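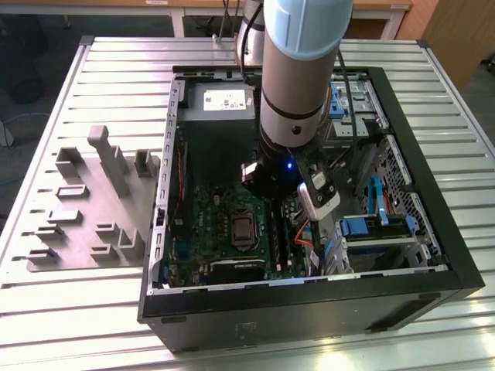 Arm over the open tower, fixture plate on the left.

Subject: Re: [cell-planning] second teardown cell, what do we order first

Quick one before the 4:30 call, sorry for typos. Numbers are in, or most of them.

On the message from this morning:

> Before anyone signs with Wistex can we see a per-item budget? Last
> round the arm was quoted and the fixtures were forgotten. Also do we
> realy need a second camera, the overhead one covers the table.

Fair point on fixtures. They get their own line this time. Printed in house, gray stock same as now, 300 for the plate and blocks incl. reprints. Slotted table from Cleltbridge is 1000, delivery extra, lead time unknown, still chasing.

Gripper: Wistex quote is 2627 with the finger set and mounting bracket. Nillirow came in lower but no fingers, and we would be machining our own. I'd go Wistex.

Camera — yes, keep the wrist one. Look at how tight it gets by the memory slots. From the side you don't get the fingertips up close like this. Worth every cent imo.
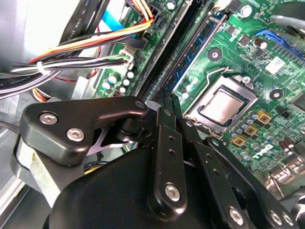 STILL OPEN

- Spare fingers. One set or two? I put one in the sheet, happy to be talked out of it.
- Donor PCs. Manalastas site has 21 towers it wants gone, mixed models. Free if we colect them. Need shelf space, not budgeted.
- Cable routing on the arm. Want clips or a sleeve in the order, small money but it needs a line.
- Arm itself stays on the January request, seperate approval, don't mix the two.

Objections to the gripper choice by noon tomorrow please, Wistex only holds the price till then. Sheet is in the usual folder, tab 2.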